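Halluma Sorting Bins, Small Rectangular

Bright, tough little tubs for the tabletop, sold singly or in mixed colors.
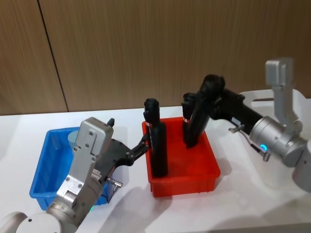 Halluma bins in blue and red-orange, with bottles standing inside.

We've stocked a lot of small bins over the years and these are the ones that keep ending up on our own tables! They're plain plastic, open at the top, and deep enough to hold bottles upright without hiding them, so you can read a label or grab a cap and get on with it. The red-orange one has ribbed outer walls, and we love the color. Put it next to the bright blue and you can tell your "in" from your "out" from the other side of the room.

People buy them for all kinds of things: hair products, craft paint, refills waiting for the recycling run, the odds and ends under a bathroom sink. A few bottles in a bin will lean if there's space around them (tuck in a folded cloth if that bugs you). Wash with warm water and dish soap. Skip the dishwasher, the heat can warp the rim.

Sold by the each, or in a carton of 20 if you're fitting out a stockroom or a classroom. Cartons can be split between colors, just leave a note with the order. We keep roughly 200 on the shelf and the next delivery is due in November, so larger orders may go out in two parts.

Bottles not included. Lids are a separate item and fit both colors.

Related items
Halluma Snap Lid, clear
Brinari Label Sleeves, roll of 1,000
Kratochvíl Stacking Tray, shallow
Zaluvik Drawer Divider Set
Brinari Shelf Liner, white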